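Judano Bench Collection Kit – Set-up and Operating Guide
Section 6: Recording Serving Demonstrations
1 June 2021
By Kálmán Fodor, Technical Documentation, Dokov

This site uses cookies to remember your language and region. By continuing to read, you accept their use. Manage preferences.

6.1 Purpose of this section

This section sets out the procedure for recording serving demonstrations, in which cans and donuts are moved between trays, boxes and paper on a shared tabletop. It applies to all sites that contribute to the Sisodia serving set. Operators must have completed Section 4 (Arm Calibration) and Section 5 (Camera Mounting and Clock Check) before beginning.

A full contribution is 700 accepted episodes. Rejected episodes do not count toward the total and must be kept in the rejected folder until the site has received its acceptance notice.

6.2 Preparing the table

1. Clear the tabletop and wipe it with a damp cloth. Allow it to dry. Do not use a spray polish, as the added glare affects the overhead view.

2. Set out the serving trays. At least two colours of tray should be used over the course of a session. Trays may touch, overlap the paper or sit at an angle.

3. Place the food and drink items. Food should be bought fresh on the day. Donuts with icing of different colours are preferred, and a mixture of plain, drizzled and sprinkled toppings should be included where the bakery can supply them.

4. Leave at least one tray empty at the start of each serving episode, so that the learner receives a clear example of an open place to put an item.

5. Confirm that every item is within reach of the arm assigned to it. Items beyond reach are to be moved by hand before recording starts – never during an episode.

Note: Packaging may remain on the table. Bakery boxes and wrapping paper are a normal part of serving, and a policy trained only on bare trays performs poorly when they appear.

6.3 Checking the views

Open the viewer and select Live. Each station reports a wrist view and a fixed view. The wrist view may be rotated with respect to the table. This is expected and must not be corrected in the viewer, as the rotation is handled when the episodes are exported.

In the wrist view, confirm that both fingers are present and that their green pads are clean. In the fixed view, confirm that the trays in use are visible along with the front of the table.

Wrist view, followed by fixed view:
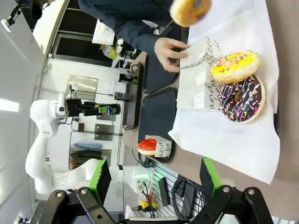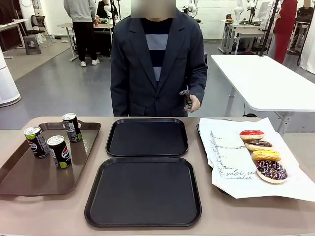 6.4 Recording an episode

1. Enter the task sentence in plain words, for example "Put the red donut on the empty tray." Use the name an ordinary customer would use. Do not use item codes.

2. Bring the arm to its rest position and wait for the status line to read Ready.

3. Press Record. The operator should pause briefly before the first movement.

4. Carry out the task at an even pace. If a grasp fails, open the fingers, withdraw and try again within the same episode. Up to two retries are allowed, and they should be left in the recording.

5. Release the item fully before lifting the arm away. An item that sticks to the pad on release is to be marked Sticky in the outcome list.

6. Press Stop, then choose an outcome. The choices are Complete, Partial, Failed and Sticky. Partial is to be used when the item reaches the correct tray but lands upside down or on its side.

7. Rearrange the items before the next episode. No arrangement may be used more than five times in succession.

CAUTION: Set the grip limit to Soft for baked goods and to Standard for full cans. Standard force will crush a donut and push icing into the pad seams.

CAUTION: Keep hands, sleeves and lanyards out of the working area while the status line reads Recording or Homing. A person may hand an item to the arm only in episodes started under the Handover profile, which reduces the arm's speed.

6.5 Changing items and cleaning the pads

Wipe the finger pads after every 100 episodes, or sooner if icing can be seen on them. Use warm water and a mild dish soap. Solvents will harden the pads and void the warranty.

Donuts should be replaced when the icing has cracked or smeared. Food that has been handled by the arm is not to be eaten. Dented cans may continue in use provided they do not leak.

6.6 Review and upload

1. Play back the first and last episode of each session at normal speed.

2. Check that faces have been blurred in the fixed view. The export tool applies this step by default, but the reviewer remains responsible for the result.

3. Compare the episode count with the session sheet. Differences are to be resolved before upload.

4. Upload to the site folder. Error 522 means that the server did not respond in time – wait and retry. Do not rename the files.

Sites working with the Trukthorpe storage unit should note that a single upload is limited to 2000 files. Larger sessions must be divided by task.

For arm faults that occur during a session, refer to Section 9.

Comments (3)

benchtop_lena
Could you confirm whether retries count as separate episodes? Our site had been splitting them.

K. Fodor (Dokov)
They do not. A retry belongs to the episode in which it occurs. Split recordings should be moved to the rejected folder and repeated.

R. Oake
The Soft setting still leaves marks on chocolate icing for us. We went down one step under Custom and it has been fine since December.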